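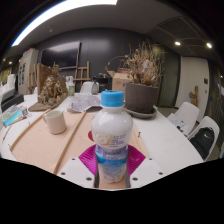
Damilola Amadi
@damiamadi_
31/01/2018
Right, thread on choir rehearsals and voices, as promised to the Mirton lot. January is grim for singing. Everyone's croaky, radiators on full, half the altos sucking menthol sweets, which do nothing for your cords by the way, they just numb you so you push harder. Bring water. Plain plastic bottle with a screw cap, like the blue-topped one up there, is all you need. Little sips all evening, no gulping a pint at the break.

2/ Warm up BEFORE you get there. In the car, in the shower, wherever. 10 minutes of humming and lip trills. Turning up cold and going straight for the top A in the Vistlow carol arrangement is how I lost my voice for most of last July. (yes we rehearse carols in July. don't ask)

3/ Whispering is not resting!! If you're hoarse, shut up properly. Text people. My mum thought I was in a mood with her for 3 days

4/ Seating. I know you all want to stand next to your mate. But if your mate sings flat you will sing flat. Second sops this means you, with love

5/ Pencils. Not pens. Mark your breaths. If I say "no breath after bar 94" I want to see seventeen heads go down and write it in, becuase next week not one of you will remember and we'll get that big gasp in the middle of the word "morning" again

6/ Someone asked about learning by ear vs reading. Both fine. I couldn't read a note till I was 17. Record the rehearsal on your phone, play it doing the washing up. You pick up more than you'd think. Just don't only sing along to the tune, find YOUR line

7/ Basses. You are lovely. You are also late. Every entry. Watch me, the copy isn't going anywhere

8/ Coughs: if it's chesty stay home, come back when it's gone. Sitting in and listening with a sore throat is fine, still counts as attending, I've told Sandhu to tick you off the list

9/ Sheet music for the spring thing is at the back table, name on the front please. We are short of copies so if you've got two give one back, I'm looking at the tenors

10/ oh and someone left a grey scarf and one glove. In my bag. Will bring them to the next one, same time, side door as the front one's stikcing again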